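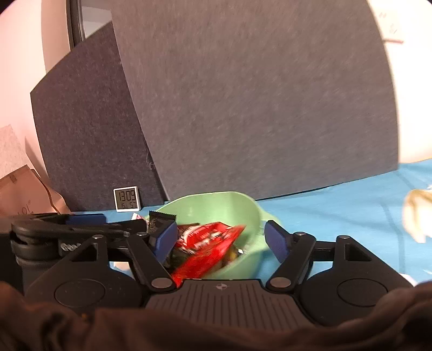 Two grippers and a green bowl of packets, seen by the camera on one of the grippers.

How do you teach a robot to use its hands?

You can pick up a packet of candy without thinking. Your eyes find it, your fingers close, and up it goes. For a robot this is a hard job. A packet is shiny and it bends. When you push it, it slides under its neighbor. If you squeeze one corner, the other corner moves somewhere new.

In the Hullix project, Shufen Jiang and Ruoxi Han wanted to know if people could teach a robot this job without a robot being in the room. Their method is called Verklow.

Show, don't tell

Think of how you learned to tie your shoes. Maybe someone explained it to you in words. But most likely you watched their hands many times, and then you tried.

Verklow works in a similar way. A person holds a gripper, which is a kind of mechanical hand. It has two jaws with a soft name, "finger pads," on the inside. The pads in our picture are blue. When the person moves the gripper, a camera on it records what the gripper "sees." One complete job, from beginning to end, is called a demonstration.

Why is the camera on the gripper and not on the ceiling? Because later the robot will have its camera in the same place. What the person's gripper saw and what the robot's gripper sees will look almost alike. This makes the lesson much easier to follow.

Look at the picture once more. Can you find the second gripper? It comes from the left side, and it is pointing at the bowl too. Many jobs need two hands, just as you hold a bowl with one hand and take from it with the other.

From videos to moves

The team collected 442 demonstrations. Then a computer studied all of them. It did not learn a rule such as "red packets are on top." It learned to connect a view with a move: when the bowl looks like this, the hand should go there. Scientists call the result a policy. You can think of it as a habit that is stored in a computer.

A good teacher does not always give the same exercise. So the packets were mixed again before each demonstration, and the bowl was put in a different place. If the bowl always stood in one spot, the robot could learn only this spot, and it would grab the air when somebody moved the bowl!

Did it work?

In September the team tested the policy on a real robot. They gave it 100 tries at taking one packet out of a bowl, and it succeeded in 91 of them. In 4 of the other tries it took two packets together, and in the rest it dropped the packet on the way.

The team also made a test with only 10 demonstrations to learn from. The robot moved toward the bowl quite well, but it closed its jaws too early — again and again. So the number of lessons matters, for robots also.

Try it yourself

Put some wrapped candies in a bowl. Take two spoons, one in each hand, and close one eye. Now lift out a single candy without touching the others. Ask a friend to mix the bowl and try again. Did you get better after a few turns?

Words to know

Gripper: a mechanical hand that can open and close.
Demonstration: one recorded example of a job.
Policy: what the robot has learned about which move to make next.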